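3.2 Garment preparation and the flat state

Much of the disagreement between earlier accounts of household folding comes down to what counts as the start of a fold. Some authors begin timing when the garment leaves the basket, others when it first touches the table, and a few when the first crease is made. We treat spreading and folding as separate activities. A garment is in the flat state when both sleeves lie clear of the body, the hem is open along its full width and no part of the front panel is doubled over. Everything done before that point is recorded as spreading. Everything done after it, up to the moment the folded piece is set aside, is recorded as folding.

The distinction matters most for T-shirts. A tea towel can be spread in one movement by anyone who finds two neighbouring corners. A T-shirt has sleeves that turn under, a neckband that pulls the cloth into shallow ridges, and a hem that tends to curl toward the inside after repeated washing. In the July trials at Prullalow, participants frequently returned to spreading after they had already made a first fold, usually to free a sleeve caught beneath the body. We coded these returns as spreading and did not merge them with the fold that followed.

The corpus contains 551 episodes, of which 93 were set aside for checking the coding scheme and took no part in the results reported in Section 4. Garments were drawn from a common pool assembled by Lai-ching Hung and laundered together on Saturday before each week of sessions. The pool was limited to plain short-sleeved T-shirts in solid colours. Printed shirts were left out after the pilot, as the stiffened area of a large print resisted creasing and behaved more like a panel sewn onto the cloth than like the cloth itself.
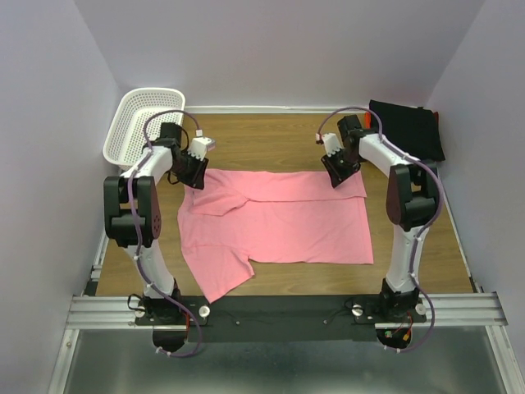 Figure 3. A T-shirt from the common pool spread on the work surface, before the flat state is met, with a flap folded over along the top.

Surface friction was the second property we had to settle before coding could begin. Cotton jersey slides readily on a polished bench and hardly at all on felt, and the difference changes how a person goes about the task. On a slippery surface the far side of the shirt travels when the near side is pulled, so the folder must pin one part while moving another. On a surface with more grip, small wrinkles are trapped beneath the body and have to be lifted out. We compared 4 surfaces in the pilot and kept the wood-grain finish shown in Figure 3, on which a pink shirt of the kind used there could be spread flat in the centre and still be drawn sideways without bunching. The light-brown colour was also convenient for coding, as the outline of the garment could be followed by eye against it. White shirts on a white bench, which we tried first, gave poor agreement between coders at the sleeve openings.

3.3 Fold sequences

We describe each fold by the part of the garment that moves and the line about which it turns. A side fold turns about a line running from the shoulder to the hem. A sleeve fold turns about the sleeve seam or a line close to it. A cross fold turns about a line parallel to the hem. With these terms, nearly all the sequences in the corpus can be written as a short string, and sequences that look different at first sight are often found to differ only in whether the sleeve is folded back before or after the side.

Upadhyay's scheme, which we used as our starting point, has a separate category for the fold in half along the centre line. We kept this category but narrowed it. In our version a centre fold must bring the two side seams together within a hand's width. Folds that fell short of this were coded as side folds, even where the participant plainly meant to halve the shirt. Intention is difficult to code, and two coders who agreed about where the cloth ended up often disagreed about where it had been meant to go.

Three difficulties recurred. The first was the partial fold, in which the cloth is carried over and then drawn back before being released. We coded a partial fold only when the cloth had crossed the fold line, and ignored smaller adjustments. The second was smoothing, which occurs between folds and sometimes during them. Smoothing was given its own code and could overlap with any other. The third was the turned garment. Some participants spread the shirt front down and others front up, and a few turned it over part way through. Front and back are hard to tell apart in plain shirts once the neckband is covered, so orientation was recorded at the flat state and carried forward from there.

Hem alignment was scored on a scale of 3 levels, namely even, offset and open. An even hem shows no more than a finger's width of the lower layer. An offset hem shows more than this but remains parallel. An open hem is one where the layers meet at an angle. The scale is coarse, and finer measures are possible, but in practice the open hem was the only condition that led participants to undo a fold and make it again. Even and offset hems were passed over at much the same rate, which suggests that people folding for a drawer are more troubled by a skewed edge than by an unequal one.

3.4 Coding procedure

Episodes were coded by Szu-yu Tai and Kenta Koyama working separately. Sze-wing Su reviewed all episodes on which the two coders differed by more than one category and entered a final code, which was used in the analysis. Coders worked from the overhead view where the garment outline was visible and from the side view where one layer hid another. They were free to move back and forth through an episode but did not see each other's codes until both had finished the week's set.

Boundaries between spreading and folding were placed at the first moment the flat state was met. Where the flat state was never fully met - most often when a sleeve tip stayed tucked under - the boundary was placed at the start of the first side or cross fold, and the episode was marked as incomplete at entry. Incomplete episodes were kept in the sequence analysis and left out of the timing analysis, as the length of the spreading period could not be compared fairly with that of the others.

A change made during coding should be noted. The original instructions treated a sleeve laid diagonally across the chest as already folded. Rowena Pangilinan pointed out that this gave a different code for the same shirt depending on how it had been dropped, and the rule was altered so that a sleeve counts as folded only when it has been placed there from the flat state. Episodes coded under the earlier rule were coded again in full. The revised instructions, together with the short list of borderline cases gathered at Grakulville and Rarnberg, are given in Appendix B.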